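Sorting box

A sorting box, also called an odds-and-ends box or, in some households, a button box, is a shallow open container used to gather small loose items before they are put away. Shoebox lids and the bottom halves of gift boxes are often used. The low walls let the contents be seen and lifted out from above.

Boxes are usually filled on a table or bed – a cloth underneath stops round objects from rolling.

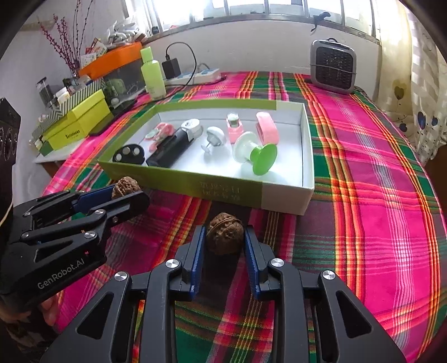 Walnuts in front of an open box on a plaid tablecloth.

Typical contents include clips, lids, hooks, buttons, small containers and nuts in the shell. Larger pieces are generally placed along the back and flatter ones at the front, though many owners keep no fixed order.
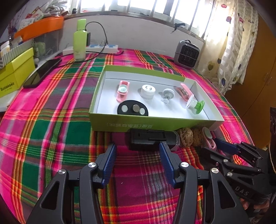 Card is the most common material, followed by tin and thin wood. Card boxes are light and cost nothing, but the corners weaken with use. The Ilomden household survey, compiled by Hala Belhaj, recorded 115 such boxes in 51 homes – some two in every home – and noted that most were emptied in September, before the start of the school year.

See also: Button tin; Drawer divider; Sewing box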